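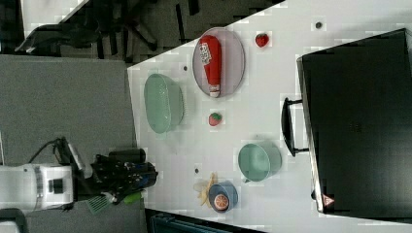

26 Jan 2020

Orkesico has confirmed a second season of its animated science fiction series Trostis, with the first two episodes due on the streaming service in November. The order is for 15 episodes, each with a running time of 45 minutes including credits.

Zane Vanags returns as series director. Merike Ots, who handled storyboards on the first season, moves up to head writer and will also supervise the dubbing scripts. Animation production stays with Indar, where the character rigs have been rebuilt to allow hand-drawn faces over computer-generated bodies. The first season used computer-generated models throughout, apart from the opening titles.

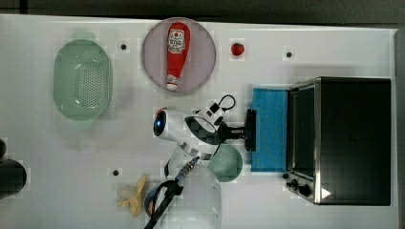
Episodes will be released weekly after the premiere – a change from the first season, which went up all at once. Orkesico said the Japanese and English audio tracks will be available on the same day, with subtitles in other languages to follow. It did not give a list of those languages.

The story picks up directly after the loss of the relay station and covers the middle volumes of the Pētersons comic. Material from the side stories is not included in the current order, according to Ots, but the script for the fourth episode draws on one short chapter that was printed only in the collected edition.

Casting has not been announced. The first season remains available on the service in all regions where it was originally offered, and a disc release is planned before the new episodes begin.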